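3. Data Collection

3.1 Overview

The learning system described in Section 4 is trained entirely on examples given by people. No simulated data are used, and no examples are produced by running an earlier version of the policy. The quality of the final system therefore depends to a large degree on how the examples were gathered, who gathered them, and which ones were kept. This section describes the collection procedure in enough detail that another laboratory could repeat it with its own objects and its own staff.

The full collection, which we call Tultell, contains 1,452 demonstrations of two-handed tabletop tasks. Of these, 600 involve moving an item into or out of a container, and 336 involve two grippers acting on the same item at the same time. The second group is the main interest of this paper. Most published methods for two-handed work treat the hands as partners with separate jobs: one holds and the other acts. Tasks in which both hands must share a single small item are less common in training data, and our early policies performed poorly on them.

3.2 Recording with hand-held grippers

Demonstrations were recorded with a pair of hand-held grippers, one for each hand. The operator squeezes a trigger to close the jaws and releases it to open them. A camera on each gripper records the view toward the fingers, and a further camera records the work area from head height. We chose this arrangement over remote control of a robot for practical reasons. Operators learn it quickly, the pace of work is close to that of ordinary handling, and collection can continue while the robot itself is in use for evaluation.

The arrangement also has costs. A person holding a gripper can reach poses that the robot arm cannot, and can apply a twist or a push with the wrist that does not appear in the recorded jaw position. To limit the first problem, every recorded path was checked against the reach of the target arm, and paths that left it for more than a brief moment were dropped. The second problem is harder to detect after the fact. We addressed it through operator instructions, described in Section 3.4, and accept that some cases remain.

Time alignment between the streams is handled by the Nidow recording software, which stamps each image and each jaw reading against a common clock. Sessions in which any stream showed a gap were recorded again from the beginning. We did not attempt to fill gaps by interpolation — early trials with filled data led to small but regular errors in the timing of jaw closure.

3.3 Tasks and objects

Tasks were written as short instructions in plain language, such as "put the bottle in the container" or "move the container into the basket." Each instruction names the items and the goal, and leaves the order of actions to the operator. Where a task could be completed in more than one sensible way, we kept all of them. The policy in Section 4 is able to represent several distinct solutions, and removing variety by hand would have defeated that purpose.

Objects were taken from ordinary household stock and were chosen to differ in stiffness, shape and surface finish. Clear plastic was included on purpose. It gives weak and changeable edges in camera images, and a policy trained only on opaque objects tends to close the jaws too early or too late when it meets a transparent wall. Printed labels on small items provide a steadier visual target, although the label may be turned away from one of the cameras during part of a task.

At the start of each demonstration the objects were placed by hand within a marked range on a printed plan kept beside the station. The plan gives a region for each object and not an exact point. The operator was asked not to repeat the previous placement. A comparison of starting positions showed that operators nonetheless favored the side of their dominant hand, and from the second week onward the session lead set the placement in every other demonstration.

3.4 Operators and instructions

Operators came from the staff of the Gatero site and had no previous experience with the devices. Each completed a practice period before any recording was kept. Practice demonstrations were stored separately and are not part of the counts given above.

The written instructions were kept short. Operators were asked to move at a steady pace, to keep the fingers in view of the gripper camera while approaching an item, and to avoid pushing items with the outside of the jaws. They were also asked to finish a demonstration even after a small mistake, such as a slip or a missed grasp, provided the mistake could be put right with the grippers alone. Recovery of this kind proved to be useful training material. In the ablation reported in Section 5.3, removing all demonstrations that contain a recovery reduced success on the shared-item tasks more than removing an equal number of clean demonstrations.

Sessions were limited to two hours, with a rest at the midpoint. Demonstrations recorded late in a session were longer on average and contained more repeated grasps. They were retained, but the position of each demonstration within its session is stored with the data so that users may filter on it.

3.5 Review and labeling

Every demonstration was reviewed by a second member of staff who had not recorded it. The reviewer watched the head-height stream at normal speed and marked the outcome as complete, complete with recovery, or failed. Failed demonstrations were removed. Where the head-height view left the outcome in doubt, the reviewer consulted the gripper streams, and if these did not settle the matter the demonstration was removed as well.

Segment labels were added with the Insaurralde annotation tool. The labels mark the first contact between a jaw and an item, the closing of the jaws, the release, and any change in which hand bears the item. In shared-item tasks the last of these is often unclear, and the two reviewers assigned to a sample of this group disagreed on it more often than on any other label. We therefore do not use it as a training signal. It is supplied with the data for reference only.

3.6 Camera views

The gripper view and the head-height view carry different information, and the policy receives both. Figure 2 gives one image of each kind.

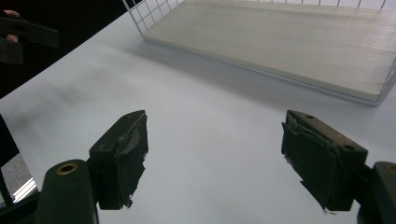
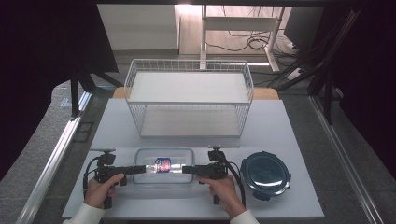
Figure 2. Collection of two-handed demonstrations. Upper: gripper camera. Lower: head-height camera.

Loss of sight of the target is the most common weakness of a single view in shared-item tasks. When both jaws reach toward one point, each may hide the item from some direction, and the policy must rely on whichever stream still shows it. In the lower image of Figure 2 the jaw tips meet at a small bottle lying inside a clear container, and the red and blue label is still turned toward the head-height camera even though the jaws extend over the container from both sides. The upper image has no item between the fingers, but it shows the finger pads at close range, along with part of the wire basket and the second device at the left edge. The pad coverings are worn and frayed. Wear of this kind changes the look of the fingers, and it may also change how firmly they hold a smooth surface, so we advise that pad condition be logged at the start of each session. We did not do this for the first part of Tultell, and pad condition cannot be used as a variable in the analysis that follows.

A related matter is the constant presence of the fingers in the gripper stream. They fill much of the lower part of every image and differ in color and shape from those on the target robot. We tested masking this region before training. Masking helped slightly on tasks with a single gripper and made no clear difference on shared-item tasks, and the results in Section 5 are reported without it. Both versions of the image preprocessing are included in the release, and the settings used for each experiment are listed in Appendix B.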